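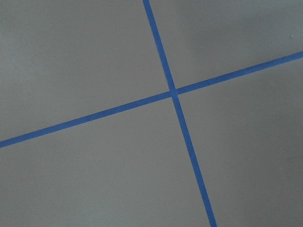

Site marking was the main subject of the Trestis open day, which I attended with five others from our test group. Trestis runs shared manipulation cells and has rewritten its in-house rules for how a work surface is laid out, inspected and signed off before any program is run on it. The rule on reference points is short. Two strips of blue tape, crossed close to a right angle on a gray surface, are accepted as a datum for manual setup, and the overlap is the only point that may be quoted in the log. Tape edges may not be used for measurement. Hand-laid tape waves slightly, and the rule allows for this.

Fri 24 July
By Tomás Loureiro
Filed under: Site Visits / Robot Practice
Search this site Go

The second rule covers the working area. Each section bounded by tape is treated as a zone, and the cell sheet has to list which objects may be in it. The previous edition, called Szénási after the building where it was drafted, let operators describe zones in free text. After 49 recorded mismatches between sheet and table, Trestis went to a fixed form. Torn ends are allowed on zone lines but a line that stops short has to be drawn that way on the form. Cups and other open vessels are entered by rim position, with the handle direction noted if there is one. 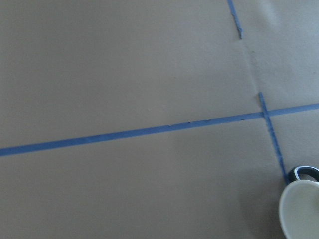 Skandau's delegate asked whether the form would hold up on paper coverings, where a seam can shift after the datum has been recorded. Trestis answered that a replaced or moved covering voids the sheet, and the crossing is logged again before the next run. The limit on a single covering is 2000 cycles.

We were also given the Bimeleo checklist, 2 pages, used at shift change. Page one is surface and tape. Page two is stop function, speed limit and the name of the person holding the enable switch. I would have liked a line for lighting, as shadow near an object affects wrist camera readings more than small marks on the tape do. Trestis has it listed for the October revision. Copies of the current form can be requested from the front desk.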